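Ayodele Chukwu Still Cuts Her Own Pens

I went to Gastow with a notebook full of questions about lettering and came home with ink on both cuffs.

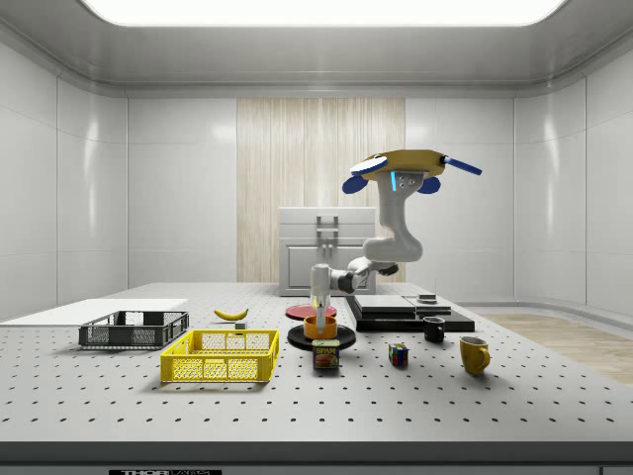 Reeds first, feathers later

Ayodele had the kettle on before I'd got my coat off, and she was already talking about reeds. She teaches broad-edge lettering in a back room on the main street, and she's firm about where beginners should start. "Everybody wants a feather," she told me. "I give them a reed. A reed forgives you!"

She cuts them herself with a short knife (I tried it, and let's just say mine went in the stove). The first cut is a long scoop, then a slit, then a tiny slice straight across the tip. Her teacher, Ivars Hunt, made her cut 80 of them before he let her dip one in ink. "I hated him until October," she said, laughing. "Then I picked up a pen I'd made and the thin strokes were just there."

The trouble with the letter S

I asked which letter gives people the most grief, and she didn't even let me finish. "S. Always S. They draw it like a snake, and it only wants to be a little slanted line with two hats." She did six in a row for me on scrap paper while holding her tea in the other hand – I was very jealous.

We got onto paper after that. She buys hers from Panagiotou, 500 sheets at a time, and grumbles about the price every time. The smooth stuff is no good for her, the pen skates on it. She likes a bit of tooth.

What's on the desk now

At the moment it's a long poem for the library in Vestedlow, on 2 big panels, and she's redone the first one already. "I spelled 'harbor' wrong in line four," she said. "I'd looked at it for a week. Ivars spotted it from the doorway with his hat still on."

She wants to try gilding next, and she's been practicing on eggshells. I asked to see one and she said absolutely not.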